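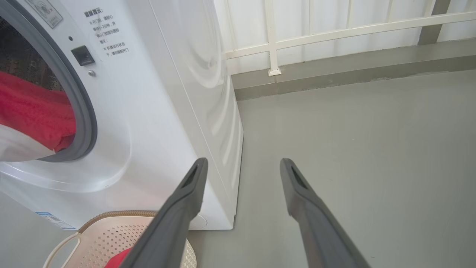

The Skenach finger set is a pair of long, tapered fingers for parallel grippers, sold as a kit for people building a laundry arm at home or in a shared workshop. It is meant for soft goods: picking clothes out of a basket, feeding them through a washing machine porthole, and pulling them back out over the door seal. Each finger is matt dark grey and has an elongated slot near the tip, which lets the end give slightly when it presses against something hard, such as the side panel of a washing machine. The taper matters most at the gasket. A broad finger drags the rubber inwards as it enters, and cloth hanging over the lip of the seal is then pushed underneath it. A narrow tip can be run down between the cloth and the rubber and closed on the fabric alone.

What is in the kit

Two fingers, one left and one right
Two mounting blocks, drilled and tapped
Screws and one hex key
One wrist camera bracket
Printed fitting sheet

The kit does not include a gripper body, motor, controller or camera. For builds with two arms, order two kits. The left and right fingers of one kit are a matched pair and should be kept together.

Specification

Material: printed nylon, matt finish
Finger length: 174 mm from mounting face to tip
Maximum payload, dry cloth, one gripper: 400 g
Tested to: 40 N closing force at the tip
Colour: dark grey
Spares: single fingers available, left or right

The payload figure is for dry cloth held at the tip. Wet towels are heavier than most people expect and should be lifted with both arms, or drawn over the edge of the porthole in stages. The fingers will not break at twice the rated load, but they will bend enough for the cloth to slide off.

Fitting

Remove the existing fingers from the gripper. Fit the mounting blocks to the carriages, recessed side outwards, and leave the screws half a turn loose. Slide the fingers on. Close the gripper slowly under low current until the tips touch, then tighten the screws in turn. If the tips cross, the blocks are on the wrong sides.

Set the open position after fitting. The fingers spread further at the tip than the blocks do at the base, and a gripper that cleared the porthole with its original fingers may not clear it with these. Keyvan Nikzad, who drew the current version, sets his to three quarters of full travel for entering the drum and uses full travel only at the basket.

The camera bracket bolts to the wrist and looks along the fingers. Adjust it until both tips are in view with the gripper fully open. Fix the cable to the gripper body before the first joint and leave a loop long enough for a full wrist turn in either direction. Most of the damage we see on returned kits is from cables.

Arrangement of machine and basket

The fitting sheet has a floor plan for a front loader with a left-hand hinge. The basket goes directly in front of the machine with the door swung fully back, so that neither arm has to cross the door glass. Baskets with handles at both ends are easier to work with, as one gripper can hold the basket still while the other picks. Perforated baskets are usable, but a tip can enter one of the holes if the approach is low. Come down from above the rim.
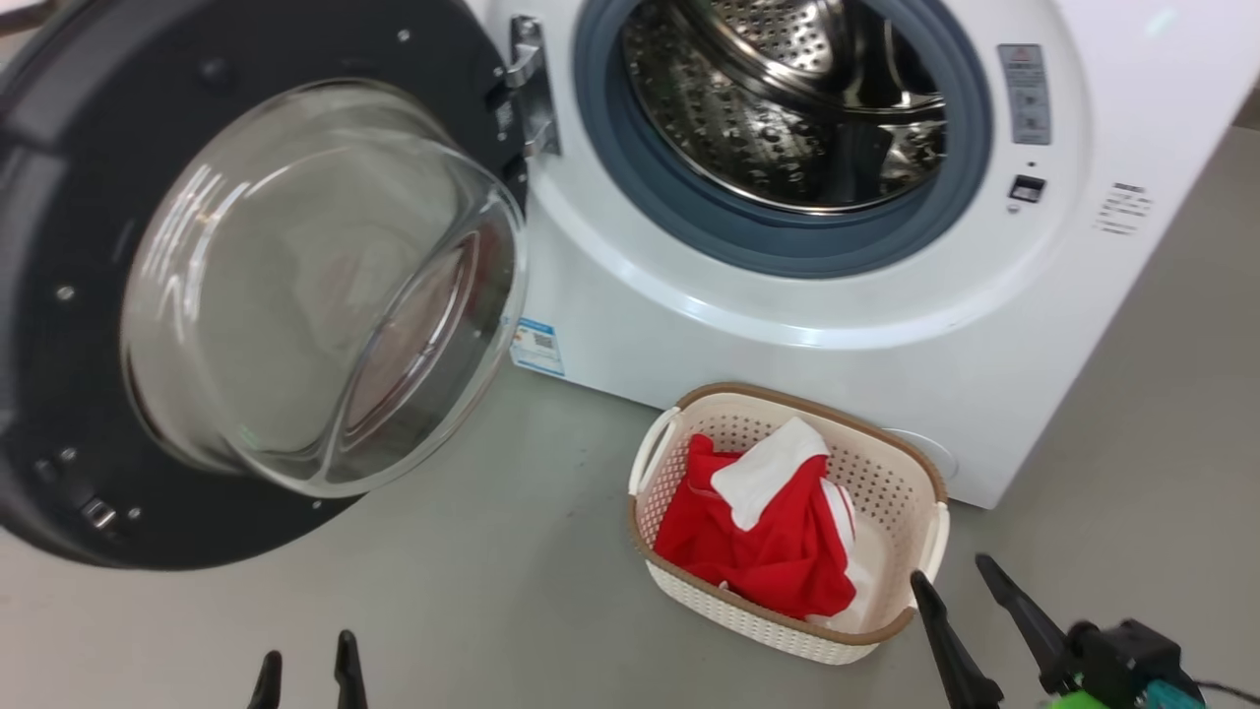
Door fully back, basket in front of the porthole, both grippers open.

Glossy panels and door glass cause trouble for depth cameras. A domed door returns bright curved reflections and lets the floor show through it, and many depth sensors will report either nothing or a surface well behind the real one. Mark the door as a fixed obstacle in software and do not rely on the sensor to find it. The same applies to a polished hinge. A perforated steel drum gives noisy readings but a usable outline – enough to stop short of the back wall if the speed is kept down.

Keep the tips away from the door latch and its receptacle. They are small, close to the gasket and easy to knock when backing out at an angle. Withdraw along the axis of the drum until the tips are clear of the seal, then turn.

Compatibility

The mounting blocks fit the Husteo P2 and the Clurlow parallel gripper without alteration. The Vaněk body needs the longer screws, supplied on request at no charge. Other grippers can be used if the carriages are flat and there is room for two screws side by side. Drawings of the block are on the download page, and Nasrin Farahani will check a photo and a sketch before you order.

Care

Wipe with a damp cloth. Detergent does no harm, but fabric softener leaves a film and grip falls off noticeably. Inspect the slots for cracks at both ends every month if the arm is used daily. Replace any finger with a crack, however short.

Availability

Made in batches. The next batch is due in September. Single fingers are in stock, left and right.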